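Call for Participants: Residential Tap Water Sampling, Skudham District

Skiseck is recruiting households for a study of dissolved metals in residential tap water. Participants collect their own samples at a kitchen faucet, complete a short log, and return the bottles by prepaid courier. Enrollment closes on Sun 16 April or when all places are filled. There are 302 places.

Purpose of the study

Copper and lead concentrations at the tap depend on the service line, the interior plumbing, the fixture, and the length of time the water has been standing. Utility records cover only the first of these. The study will compare first-draw and flushed samples from houses of different ages in Skudham and in the adjoining Ungate supply zone. Results will be used to revise the stagnation model described in the Cheng report.

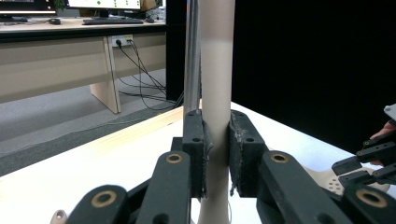 Do I need to know what my pipes are made of?
Households can enroll without this information. The log has a field for pipe material, and "unknown" is an accepted entry. Where a participant agrees, a technician will inspect the pipe at the point of entry and record the material at no charge.

Eligibility

Applicants must be 18 or older and must have lived at the address for at least six months. The home must be connected to the public supply; private wells are excluded. Homes with a whole-house softener or a reverse osmosis unit are eligible only if there is a bypass valve upstream of the kitchen faucet. Renters may apply without the owner's consent for sampling, but the point-of-entry inspection requires it in writing.

We are short of applicants from homes built before 1950 and from apartments above the fourth floor. Applications from these groups will be processed first.

What participants do

Each household completes two sampling rounds, one at enrollment and one in September. For each round the water must stand unused in the plumbing for at least six hours, so most people sample before anyone gets up. Toilets, showers, and washing machines count as use. Remove the aerator only if the instruction card in your kit says to do so. Half of the kits carry this instruction, assigned at random.

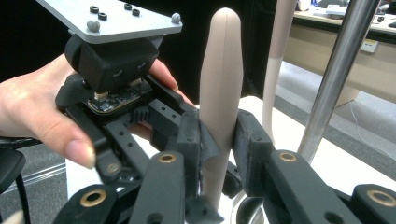 Su-chen Fang writes that the six-hour period was the hardest part of the pilot in her building, where the refrigerator's ice maker draws water overnight. She asks that the kit say so on the outside of the box. The revised card now lists ice makers, humidifiers, and irrigation timers as devices to be switched off the evening before.

Sampling procedure

1. Place the wide-mouth bottle under the cold tap before opening it. Open the tap fully and fill to the shoulder line. Cap the bottle and mark it A.

2. Let the water run for five minutes at full flow. Fill the second bottle to the same line. Cap it and mark it B.
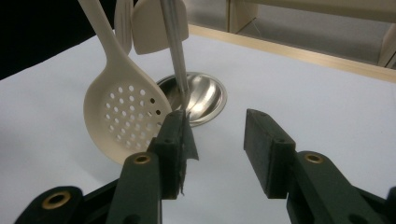
3. Write the time of last water use and the time of each draw on the log. Use the 24-hour clock.

4. Place both bottles and the log in the return box. Call the courier number on the lid the same day. Samples held longer than 14 days are discarded.

Do not rinse the bottles. Do not sample through a filter pitcher, a pull-out spray head, or a hose. 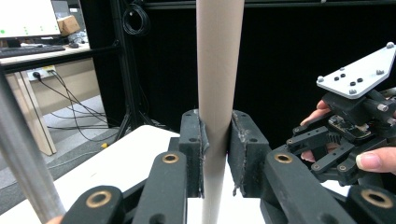

Bottles must be kept upright and capped until pickup, out of direct sun, and away from cleaning products. A clear patch of counter is sufficient, and no refrigeration is needed. Kits are also supplied with a cardboard mailing tube containing the district pipe map, which participants may keep. The tube is plain and has no label on it, so please check for it before recycling the packaging.

Compensation

Participants receive $50 for each completed round, paid by check after the laboratory has accepted both bottles. Households that agree to the point-of-entry inspection receive a further $55. There is no payment for a round in which a bottle or the log is missing.

Results and privacy

Individual results are mailed within eight weeks of each round. If a lead result exceeds the action level, the participant is notified by telephone within one business day of confirmation. Published data are grouped by supply zone and decade of construction. Addresses are stored separately from results and deleted at the end of the study.

How to apply

Request an enrollment form from the Skiseck study office, marked for the attention of Ramil Estrella. State the year the building was constructed, if known, the floor on which the kitchen is located, and any water treatment equipment installed. One application per address. Applicants will be told within ten business days whether a place is available.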